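3.2 Saddle height, and why I stopped trusting the dial

I should own up to something before we get to the numbers. When Naveed Gilani and I planned this part of the study, I was sure saddle height would be the dull bit. Everyone who rides to work has been told the same thing (heel on the pedal, leg straight, done), and I figured we'd tick it off in a paragraph and get on to tire pressure, which is what I wanted to write about in the first place. We ended up spending most of a winter on it!

The riders were all commuters from Uvstead, recruited through two bike shops and the noticeboard at the community centre. We had 97 of them in the end. I'd hoped for more, but the ones we got were keen, and they logged 2,837 trips between them, in all sorts of weather, on bikes ranging from a very tidy step-through to a thing with mismatched wheels and a milk crate on the back. Each rider kept their own bike. I felt strongly about that. Lærke Laxdal argued for a shared fleet, and she had a point about consistency, but people sit differently on a bike they don't know, and I wanted the slouching and the bad habits left in.

At the first visit we measured inseam, saddle height and setback, and asked the rider to go around the block and tell us how it felt. Then Brynhildur Zoëga adjusted the saddle to the fitted height using the usual inseam formula, and off they went again. We didn't tell them which way it had moved. Most guessed anyway, and a fair few guessed wrong, which cheered me up no end.

After two weeks at the fitted height, riders could put the saddle wherever they liked. Nearly all of them lowered it. That was the first surprise, and I'll admit I spent a while checking the seatpost clamps in case they were slipping (Ketill Hauksdóttir had already checked them, and was patient with me about it). The clamps were fine. When we asked, the answers were nearly always about stopping: traffic lights, the level crossing on the way to the station, kids in the trailer. Riders wanted a foot flat on the ground, and they were happy to give up some leg extension to have it.

I don't think the fitting formula is wrong, mind you. It comes from people who pedal for hours without putting a foot down, and for them it works nicely. Our riders stopped a lot. On the busiest route, the Pacheco Street one, the whole trip is more or less a string of short sprints between red lights, and a saddle that's perfect for the pedalling is a nuisance for everything else.

Knee comfort was scored by each rider on a paper card after every trip, from 1 (sore) to 7 (didn't notice my knees at all).

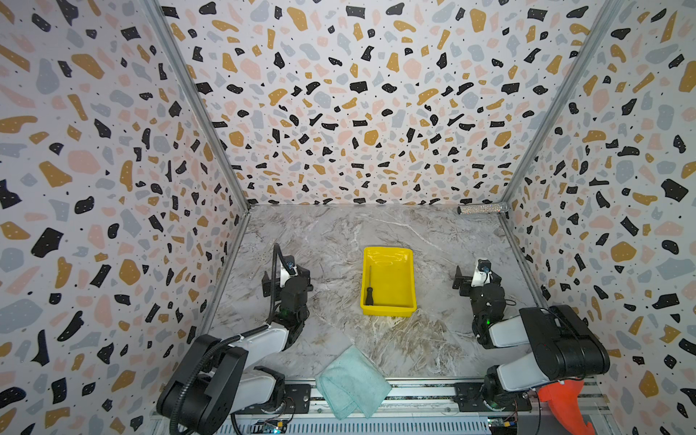

Figure 4

Comfort scores dipped in the first few days at the fitted height and then climbed back, and once riders had lowered the saddle again they stayed pretty much where they were. I'd love to say more than that, but the cards are a blunt tool. One rider gave every single trip a 7, including the one where she fell off. Aksel Hedegaard suggested throwing out anyone whose scores never varied, and we tried the analysis both ways; the overall picture didn't change, so we left everybody in.

Distance mattered less than I expected. Riders doing short hops and riders coming in from the far side of town settled on much the same sort of compromise, a little below the formula. Bikes with a low step-through frame were lowered by less -- I suspect the riders already felt secure getting on and off -- but there weren't enough of them to lean on that.

If you fit bikes for a living, my practical suggestion is to ask about the route before you reach for the tape measure. How many lights? Any passengers? Do they ride in a skirt or in heavy boots? Brynhildur now does this at the counter, and she marks both heights on the seatpost in paint pen, the formula one and the one the rider chose. Tire pressure, at long last, is taken up in Section 3.3.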